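Keep the box, I say

My friend Ruba Khalaf came over in April to help me clear out the hall cupboard, and we nearly fell out over packaging. She's a flattener. Anything made of cardboard gets squashed and in the recycling before the kettle's boiled. I'm a keeper (I had 17 empty boxes in there, and yes, she made me say the number out loud), and I'd like to put in a good word for my side.

Take a long, low carton with a plain black panel and a pale blue side. It's a good colour, it's a good shape, and it would sit under a bed or along a shelf without any fuss. Why would I pay for a plastic tub from Drurkow to do the same job?

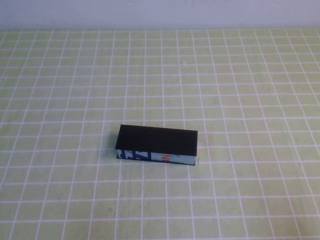 Black on top, pale blue along the side. I'd keep it.

Ruba reckons this is how people end up with no room for their coats, and she's got a point! I did find a box inside a box inside a bigger box, and I couldn't tell her what any of them had been for. So I've given a bit of ground. Torn ones go, and so do the ones that smell like the garage.

But glasses are where I dig my heels in. I've sat on two pairs, and my neighbour Rosaire Cloutier paid 600 dollars for his and trod on them getting out of bed. A soft pouch is useless against a grown man's heel. Give me a proper box with a lid, something you can find with your hand in the dark, and put the glasses in it every single night.
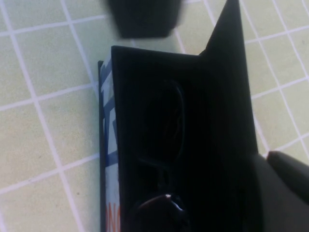 Dark glasses in a black box, lid up.

My only grumble is with black on black. Would it kill the makers to line the thing in yellow, or any cheerful colour at all? I've patted around inside a case for ages with the glasses sitting right there. Ruba says a pouch in bright orange would fix that, and we've agreed to leave it for another day.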